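How to Request Police Records in Your Town

I love a good records request! You write a short letter, you wait a bit, and one day a stack of incident reports lands in your inbox. If you've never tried it, start small.

Find the right office first. In Sutherland it's the city clerk, even when the papers sit with the police department. Check your town's website for "public records" and copy down the email address.

Next, pick one thing to ask for. "All records about protests" will get you a bill or a polite no. "Incident reports for calls to Noler Street in February, between 6 p.m. and midnight" is something a clerk can pull up. My friend Zofia Kołodziej once asked for every arrest log on file and was quoted $238. She trimmed it to a single month and paid $2 for copies!

Put these in your letter:
Your name and an email address
The type of record (report, arrest log, dispatch log)
The dates and the street or case number
Whether you want paper or digital copies
The most you'll pay before they need to call you (I write $30)

Keep it under 300 words and skip the backstory. You usually don't have to say why you're asking.

Then send it and save a copy with the time on it. Reply deadlines are different in every state, so look yours up and put it on your calendar. If the day passes, a friendly phone call works wonders.

When the reports come, expect some blacked-out lines. Ask which exemption was used for each one, and ask how to appeal. I've gotten whole paragraphs back that way, and it's such a great feeling! 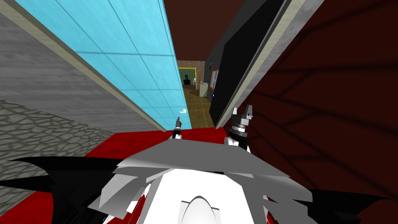
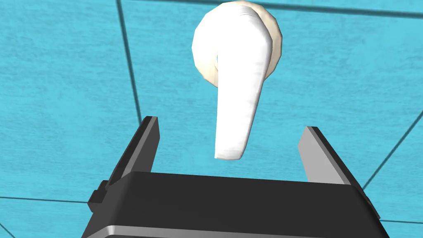
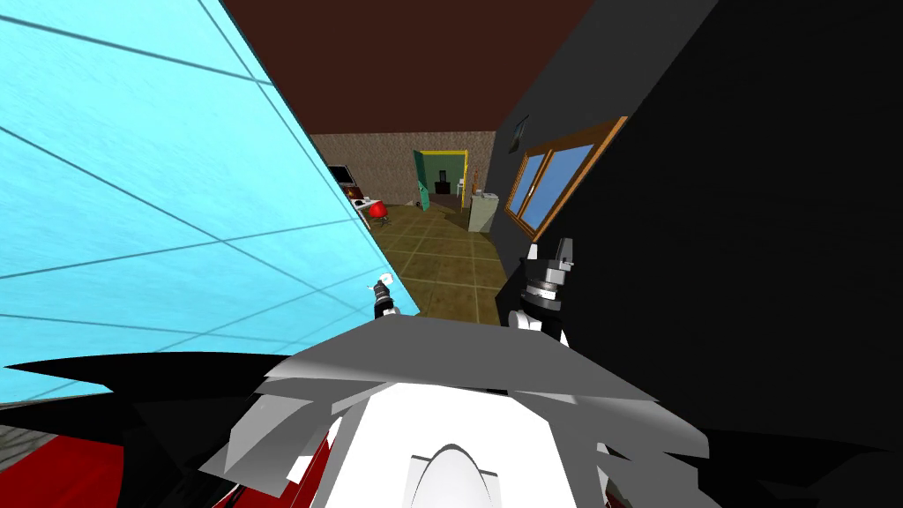
Computer-rendered interior views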